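Okay, I promised a few of you I'd write up how the laundry collection is going, so this is going to be a thread. Get a cup of something, I'm not known for being brief!

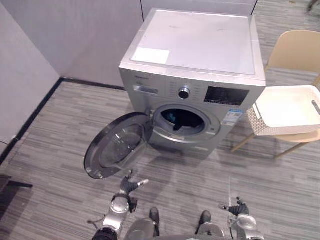
The goal for July is 200 good examples of unloading: reach into the drum, get hold of the clothes, bring them out, put them in the basket. Sounds like one chore, right? For the learning system it's a whole string of little decisions, and we want every one of them shown well.

We're at 100 now, so halfway. I did a small dance in the hallway when that number came up and I'm not sorry.

Each example gets a start pose, one plain sentence saying what the task is, and then a person driving the arms all the way through. Oksana Palamarchuk does most of the driving and she is so patient with a sleeve, you would not believe it.

The thing I'd pass on to anyone starting out: move stuff between takes! Our first batch had the basket in the very same spot every single time, and the policy we trained on it (we call it Cekeck, long story) reached for that spot wherever the basket happened to be. Sweet, in a way – but no use to anybody.

So now we shift the chair a little, turn the machine a little, change what goes in the drum. Dark clothes in a dark drum are the hardest by far. Ihor Vakulenko would like me to tell you he asked for more of those from the start, and yes, Ihor, you did.

People ask if we throw out the fumbles. We don't! If a sock drops and Oksana goes back for it, that stays in with a tag saying "recovery." If she has to stop altogether, we mark it as failed and keep it in its own folder, where it comes in handy when we check our scoring.

Labeling is the slow part. Petro Kravets and I watch every take separately and then compare notes, and we still argue over when a grasp begins. First touch, or when the fingers close? We went with fingers closing – mostly so we could go home on time.

Next up is 4 different baskets and then closing the door afterward, which has its own set of headaches. I'll add to this thread on Sunday if I've gotten through the labels by then. Questions are very welcome, I love talking about this stuff!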